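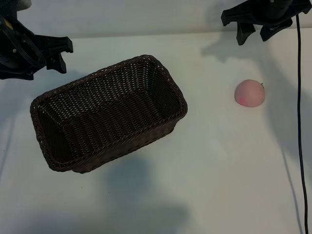

Dulluvau Activity Materials - Table Sets Team

Section 4. Preparing the table for the basket activity

Before you read this section, please finish Section 3 (Unpacking and checking the parts). If some part is missing from your box, do not start yet. Write to Dulluvau first and give the set number 2627, which is printed on the first page of this manual.

The basket activity is the most simple one in the Gerkden set. One person puts a fruit piece into the wicker basket, takes it out again and puts it back on the table. It is good for the first meeting with a new group, and it is also the activity which we use for to explain the words "in", "out", "near" and "far" to language learners. You need only the basket and one fruit piece at the beginning. We recommend the peach, the small pink one.

4.1 What you need

- A table with a plain top, white or another light color
- The dark brown wicker basket
- The peach-shaped piece
- A dry cloth
- Activity cards from 1 to 12

The other fruit pieces stay in the box until Section 5.

4.2 Choosing the table

1. Choose a table which does not move when a person leans on it. Push it lightly at one corner and look if it rocks.

2. Put the long side of the table near to a wall, if this is possible. A piece that rolls too far will then stop at the wall and not fall behind.

3. Look at the top of the table from your own chair. It should be one color only. On a white top the brown of the basket and the pink of the peach are both easy to find, also for persons with weak sight. Tablecloths with flowers or squares make this more difficult.

4. Wipe the table with the dry cloth.

Note: A glass top can be used, but the reflections of a ceiling lamp disturb some participants. If you have only a glass table, put a sheet of plain paper on it and fix the corners with tape.

4.3 Placing the basket

1. Take the basket with two hands under the bottom. Do not lift it by one edge.

2. Set the basket down on the left half of the table. Leave free space between the basket and the table edge, so that a sleeve cannot pull it down.

3. Turn the basket a little, so that it stands at an angle. The end which is farther from you should point toward the upper right, as you see it from your chair. Many people want to make it parallel with the table, but please keep the angle. From a corner position the arm comes over the long side more comfortably.

4. Press lightly on each of the rounded corners. If the basket rocks, turn it around by half and try again. Woven baskets are never perfectly flat below, and often one direction is better than the other.

Caution: Pass your finger slowly along the rim before every session. If you feel a sharp end of wicker, cut it with small scissors close to the weave. Do not pull it out. A pulled end can open the weave on that side.

4.4 Placing the peach

1. Put the peach on the right half of the table. The distance to the basket should be large enough for a clear movement from right to left, but the participant must not need to stand up.

2. Let the peach go and wait for a moment. If it rolls, turn it until it rests by itself. Do not hold it in place with tape or with putty, this leaves marks on the table and on the piece.

3. Sit down in the chair of the participant and reach for the peach yourself. Then reach for the basket. If you touch the basket with your elbow on the way, move the basket more to the left.

Note: For left-handed participants you can exchange the two places. The peach goes to the left and the basket to the right, with its far end pointing to the upper left. Cards 7 and 8 contain the word "left", so please read them before and change the word when you speak.

Caution: Small fruit pieces are not for children below the age of 4. They also look enough like real fruit that a person with memory problems may try to bite. Stay at the table during the whole activity.

4.5 Light

Daylight from the side is best. When you use a lamp, place it so that your own shadow does not fall over the basket. The inside of a dark basket becomes quickly very dark, and then a participant is not sure if the peach is already in or not. If this happens, it helps more to move the lamp than to buy a stronger one.

4.6 First try

1. Lay card 1 in front of you, with the text up.

2. Read the sentence aloud: "Put the peach in the basket."

3. Do the movement slowly one time by yourself. Place the piece in the basket - do not drop it from high.

4. Take the peach out and return it to its place on the right side.

5. Give the turn to the participant and say the sentence again. Wait. Some people need a long time before the hand begins to go, and a second instruction in this time only makes confusion.

6. When the group is comfortable with card 1, continue with card 2. It is not necessary to finish all 12 cards in one session.

If the basket moves when someone puts the piece in, lay a thin non-slip mat under it. The Bendent mat from our accessories list has the right size (order number 287), but any thin rubber mat which you can cut is also good. Cut it smaller than the bottom of the basket, so that it does not show.

4.7 After the session

1. Wipe the peach with a slightly wet cloth and dry it immediately.

2. Turn the basket over and knock softly on the bottom, for the dust.

3. Do not wash the basket under running water. If it has become wet, let it dry in the air, away from the radiator.

4. Store the basket with nothing heavy on top. The fruit pieces can be stored inside it, in their cloth bag.

Note for owners of the older Lakatos basket: the steps above are the same, but your basket is longer. Use the longest table that you have and begin with the peach nearer to the middle.

Continue with Section 5, Adding more fruit pieces.

Text of this section last changed: 26th April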